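Week 2 handout - Washing up before dishwashers

OK so last week I ran out of time (sorry!) and we never got past the water. Remember that in the Flanagan house the tap was out in the yard and everybody on the row shared it, so every drop for the dishes had to be carried in and heated on the range. That's why washing up happened once a day in most of the diaries we've read, usually after the big meal, and why the order mattered so much. Glasses first, then silverware, then plates, then the greasy pots in whatever was left in the tub.

I want you to notice how much of this was about saving heat and how little was about germs. People scrubbed with sand, wood ash, washing soda, whatever they had. The Breltolside household book (you've got the photocopy, the one with the awful handwriting) lists soda and soft soap over 20 times and hardly mentions rinsing at all. I find that kind of wonderful.

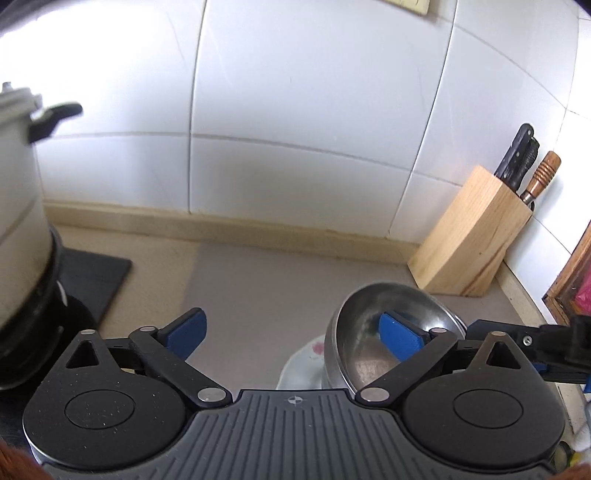

Now, who did the work? In a bigger house there was a scullery maid, often very young, and the scullery was usually the coldest, dampest room in the place. At Dorkatlow the inventory gives us a stone sink for the pots and a wooden one for the good china - wood was softer, so you broke less. In the smaller homes it was mothers and daughters, and the sons show up in the diaries mainly to complain about the noise.

Oğuzhan Türkmen's essay on the Grirkach kitchens is the main reading for next time. It's 67 pages, don't panic, you only need the part on drying racks and the part on servants' hands. He's very good on chapped skin and home remedies (mutton fat, mostly, yuck). Bring one passage you'd like to argue with.

Short paper, 1000 words, on one kitchen chore before piped hot water. Laundry is fine, but please ask me first, I always get a pile of laundry papers and I'd love some lamps or stoves for a change.

Course handouts, updated March 2018. Questions? Use the contact form. All rights reserved. Back to top

This site uses cookies to remember your settings. Accept | Learn more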